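Acta de la junta del club de lectura Nair, 12 de octubre de 2018

Empezamos tarde y con café, como siempre. Fuimos 13 y me tocó escribir a mí – paciencia con la letra.

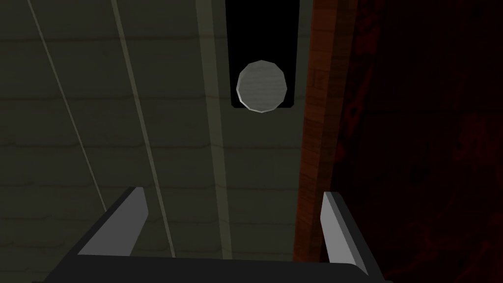 Fuente: archivo del club Nair

1. Cuota. Sube a 5 euros, con 2 votos en contra (uno, el mío).

2. Libros. Lengate nos dona 43 novelas, ¡muchísimas policíacas! Yo me ofrecí a ordenarlas en casa.
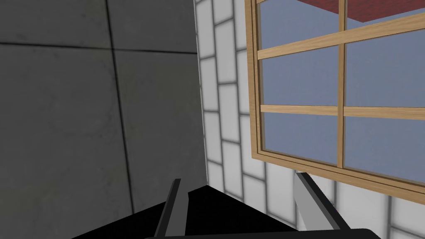 3. Lectura de junio

Ganó el ensayo de Trinum – ya veremos quién lo acaba.

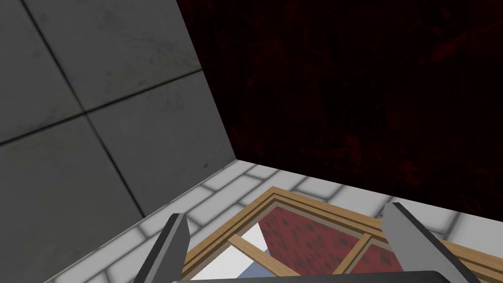 Pared gris y pared rojo oscuro.

Queda pendiente escribir a Vistness por las sillas.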